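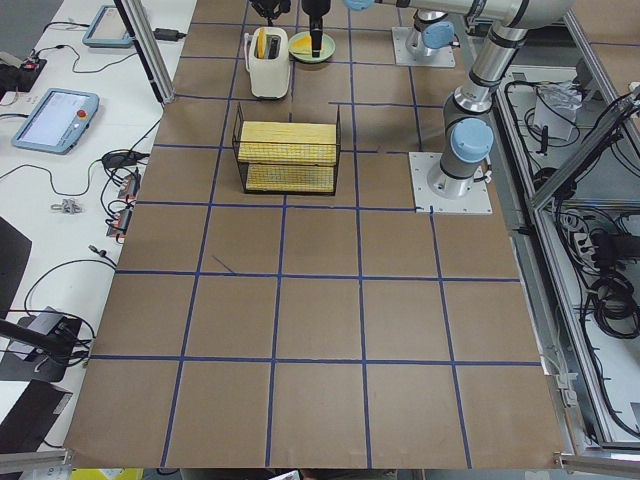 4. Covering and marking out the table

This section is for whoever gets the table ready before the breakfast things go on it. It assumes you have read section 3 and that the table is already where it is going to live. If it isn't, stop and move it now. Paper that has been taped down and then shifted with the table never lies quite the same way again, whatever the person helping you says.

The supplier's leaflet claims that covering and marking a table is "a five-minute job for one". Colleen Fraser and I have tried it both ways and I don't believe a word of it. Allow most of a morning the first time, and find a second pair of hands for steps 3 to 6.

What you need

Brown kraft paper, on the roll
Dark blue tape, narrow
A long straight edge (a spirit level will do, a folded ruler won't)
Soft pencil
Scissors and a sharp knife
A dry cloth
The toaster, plate, basket and food pieces listed in 4.3

The Plotham roll and the Ichikawa roll are both in the cupboard. They are sold as the same paper. Adom Kwofie says he can't tell them apart; I find the Plotham one curls at the ends, and I would use it second.

4.1 Laying the paper

1. Clear the table and wipe it with the dry cloth. Run your palm over it afterwards. One crumb under the paper will show as a bump and you will keep noticing it.

2. Put the roll at the far end, curl side down.

3. With one person holding the far edge, draw the paper towards you until it covers the working area. Don't stretch it.

4. Smooth from the middle outwards with the flat of the hand.

5. Fix the far edge first, then the sides.

6. Trim the near edge. The leaflet wants a "crisp factory finish" here. A torn edge does no harm as long as it lies flat, and going back over it with a knife is how the table top got its scratches.

Caution: If you do use the knife, slide a piece of card under the paper and keep your other hand behind the blade.

Note: Some people like to put down two layers so that the top one can be peeled away when it gets dirty. Tincuța Rusu swears by this. We tried it for a month and the top layer crept. One layer, changed when it needs changing, has been less trouble.

4.2 Taping the grid

The grid is five columns by six rows. Older copies of this guide show a layout of four columns; ignore them, and please throw them out if you come across one.

1. Mark the column positions in pencil along the far edge and again along the near edge. Measure both times from the same side of the table. Measuring once from the left and once from the right sounds as if it ought to come to the same thing. On our table it doesn't.

2. Lay the straight edge between each pair of marks and draw a faint line.

3. Do the same for the rows.

4. Tape the long lines first. Unroll more than you need, hold it taut just above the paper, lower it on to the pencil line and press from the centre.

5. Tape the cross lines over the top.

6. Trim the ends and rub down every crossing with a thumbnail.

The cells should come out roughly square. Chasing an exact square is a poor use of your time, in my view, though the guide from Drekstead spends 11 pages on it. What matters is that anyone standing at the table agrees which cell is which.

Count rows from the far side. The toaster end is row one.

If a strip goes down crooked, lift it slowly and low, almost flat against the surface. Pull it upwards and it brings the face of the paper with it. A strip that has been lifted twice is finished and should be replaced, whatever it says on the packet about being repositionable.

Caution: Don't write on the paper in felt pen. It goes through.

4.3 Setting out the breakfast things

1. Stand the toaster in the first row, near the middle. Ours is the cream-white two-slot one with the rounded body. Check that it sits level and doesn't rock.

2. Place the round pale green plate immediately to the right of the toaster. Keep to the round one. A square plate on a square grid looks tidy, but people start lining it up with the tape and then argue over whether it is straight.

3. Put the black wire basket in the second row, below the toaster.

4. Put the two yellow blocks in the basket, one at the back and higher, the other in front and lower, like a pair of steps. Laid side by side they are harder to pick out one at a time.

5. Stand the yellow bread slice upright in one slot of the toaster. Leave the other slot clear.

6. Lay the flat yellow slice on the plate.

Aurel Pascu calls the flat slice cheese and Despina Ciobanu calls it toast. The stock list has it down as "slice, flat", and that is the name to use when you reorder.

Caution: The toaster is there for laying out only. Don't plug it in with paper beneath it. The Zaturberg catalogue describes its kraft paper as "heat friendly", a phrase I have asked them to explain and am still waiting to hear about.

4.4 Checking before you leave it

Stand at the near side and look along each line of tape in turn. Then walk round and do it again from the end. Look for:

Tape ends lifting at the edges of the paper
Bubbles under the paper, mostly near the sides
The basket straddling a line when it should be within its cell
The plate pushed up against the toaster

Lines that seem to bow a little towards the edges may be perfectly straight. Put the straight edge against them before you pull anything up. I have relaid 3 good strips that way and I would like the time back.

4.5 Looking after the surface

Brush crumbs off with a dry hand or a soft brush, working towards the near edge. Never use a damp cloth on the paper. The surface goes furry, and the next tape you put there won't hold.

Change a single strip of tape as soon as it starts to lift. Change the whole sheet when it tears inside the grid or when the surface has worn shiny. The leaflet recommends a fresh sheet every week. The leaflet is written by the people who sell the paper. Ours went down in September and was still in decent order nearly 4 months later.

When you do take a sheet up, note the column and row measurements in pencil on the back before it goes in the recycling, and copy them into the table on the inside cover. If the figures there differ from those on your sheet, trust the sheet and tell Colleen.

Spare tape is kept in the left-hand drawer. Section 5 deals with storing the basket and plates.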